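Going to a robotics open day with my kid, what should we look at first?

Posted in Local Events and Days Out
Asked by PrikdaleMom, 20 November 2023

Hi all! My daughter is 11 and has gone completely robot mad since July, when she did a week of summer camp where they made a little car follow a line of tape. We got a flyer for the Lollik open day and she has been asking me about it every single morning. I work in payroll and know nothing about any of this. Is it worth the bus ride up there? Is it all talks, or do they let you watch people work? And is there anything we should ask so that I don't just stand there nodding? We have maybe 2 hours before she gets hungry and I get cranky. Thanks!

3 replies

King-fai Choi

Oh, go! I went to the last one with my nephew and we had such a good time that we missed our bus home and didn't care. There are a couple of talks in the big room, but the best part is up on the high floor, where people sit at tables by the windows and just do their work while you watch. You can walk right up (within reason, mind the cables) and ask whatever you like.

The one that got us hooked was hand tracking. The idea is that a person does something ordinary with their hand, say picking up a piece of fruit or a bottle, and the computer records where the hand was and how it was turned the whole time. Later that recording can be used to teach a robot hand to do the same job. I'd always figured somebody typed it all in as numbers!

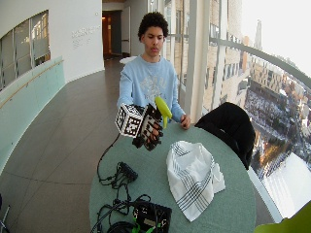
Sensor glove with its marker cube, at one of the window tables.

The cube was what my nephew couldn't get over. Those black and white squares are a bit like the codes you scan for a menu. Each side has its own pattern, so when a camera spots one it can work out which way the hand is facing. He went home and taped paper squares onto a tissue box and wore it on his wrist through dinner. Your daughter will probably do the same, so save your boxes.

Things I'd ask at that table:

How many times do you have to repeat one move before it's any use?
What happens if the cube gets covered up?
What's the hardest thing to pick up?

We asked the last one and got a terrific answer about dish towels. A banana keeps its shape, more or less, but a towel is a different shape every time you drop it, so the computer never sees the same towel twice. I have thought about this every laundry day since.

Also, don't try to see everything. There were 20 tables on the sheet they gave us and we got to maybe a third of them, and the ones where we stayed put and watched for a good long while were the ones he still talks about. It looks slow at first. Somebody reaches, lifts, puts down, looks at a screen, starts over. Then you begin noticing how much your own hand does without you thinking about it, and suddenly you're standing there opening and closing your fingers like a goof.
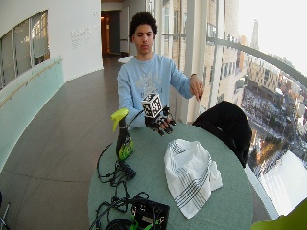

If she's shy, have her write her questions on a card before you go. My nephew clammed up completely at the first table, so I read his out for him, and by the third he'd grabbed the card back and was asking things I couldn't follow at all. The people there are used to kids and didn't seem to mind going over the same thing again.

Practical stuff: the 410 bus stops closest. Take the elevator and follow the corridor as it curves along the windows. Bring snacks, the café line was terrible. And leave a few minutes for the view, it's a great one over the city, even better if there's snow on the roofs.

Bisanitz_Dad

parking is bad. thats all i know. my son liked the stickers

Chin-lung Kwan

Seconding King-fai on pretty much everything, except that I'd do one of the talks too. Dr. Chien's was short and had plenty of video in it, and it made the tables much easier to follow afterward. If it's on the program again, start there and then head up.

Something I'd add for an 11-year-old: ask to hear about the cameras. I had been looking at the gloves and arms the whole time, and it hadn't crossed my mind how different the same job looks depending on where the camera is. One that's fixed by the table gets the person and everything in front of them. One on a gripper that you carry in your hand goes wherever the gripper goes, and with a very wide lens you get a round picture where straight lines bend near the rim and whatever is closest looks gigantic. 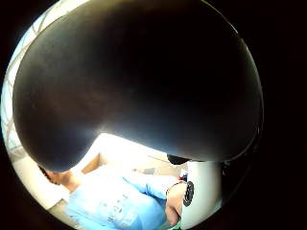 I got talking with a woman at the next table who said learning to read those round views takes some practice, and that she now finds regular video kind of flat. I love that! My kids and I tried it at home with one of those stick-on fisheye lenses for a phone, filming each other stacking cups, and it's a surprisingly fun way to spend a rainy afternoon. Your daughter already knows how a car follows tape, so she'll have a head start on why it matters what the machine can see.

One correction on getting there. The 410 is the right bus on weekdays, but when we went on a Saturday it was the 404 from Prikdale station, and it lets you off on the far side of the building. Check before you leave. The walk around is fine, just windy.

Two hours is plenty, by the way. Talk, three or four tables, snack by the windows, home. Come back and tell us what she liked best!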